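Fui ler a letra miúda do novo "selo de frescor" que a Clilasano anda colando em bandeja de carne. Segue o fio, com paciência.

1/ O selo promete "frescor verificado". Verificado por quem? Pela Unow. E quem paga a Unow? A marca que quer o selo. Já vi esse filme com ovo, com azeite e com mel.

2/ O regulamento tem 103 páginas. A palavra "temperatura" só aparece no anexo. A palavra "logomarca" tem capítulo próprio, com margem mínima e tom de verde permitido.

3/ Dizem que foram avaliadas 2.525 bandejas e que 2.203 passaram. Passaram em quê? O critério é "aspecto compatível com a categoria". Quero ver alguém reprovar carne no laboratório e aprovar no tal aspecto, porque pelo texto dá.

4/ E as que não passaram? Procurei. O documento fala em "reapresentação". Ou seja, o lote pode voltar para a fila. Com que prazo, não achei.

5/ Vão me dizer que é melhor um selo fraco do que nenhum. Não compro. Selo fraco faz a pessoa parar de olhar a data, e a data pelo menos é obrigatória.

6/ Tem também o preço. No mercado perto de casa, o mesmo corte da Cirier, com selo e sem selo, estava lado a lado em junho. O do selo, mais caro. Perguntei a diferença no balcão e me responderam "é o do selo".

7/ O que eu faria: data de embalagem em letra grande, temperatura do transporte num código que abra sem cadastro, e resultado de análise por lote. Nada disso precisa de tom de verde.

8/ Antes que perguntem: continuo comprando carne embalada. Olho a data, vejo se tem líquido demais na bandeja e levo direto para a geladeira.

9/ Cozinha de simulação, manga azul:

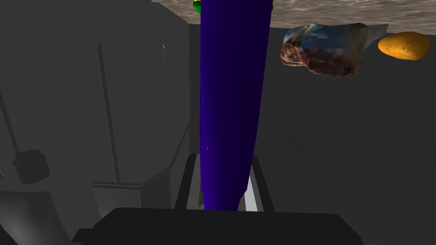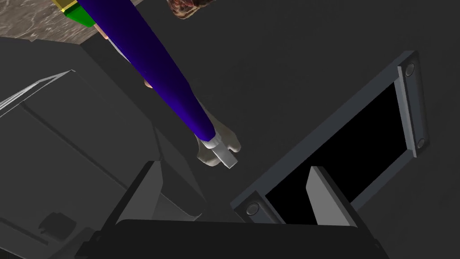

Nambiar respondeu que o anexo traz, sim, um limite de temperatura, só que medido na saída do frigorífico e nunca na gôndola, e perguntou de que serve isso para quem compra no fim da tarde.

10/ Fui conferir e é isso mesmo, medição na saída. Mandei a pergunta da gôndola para o atendimento da Clilasano. Se vier resposta, colo aqui inteira.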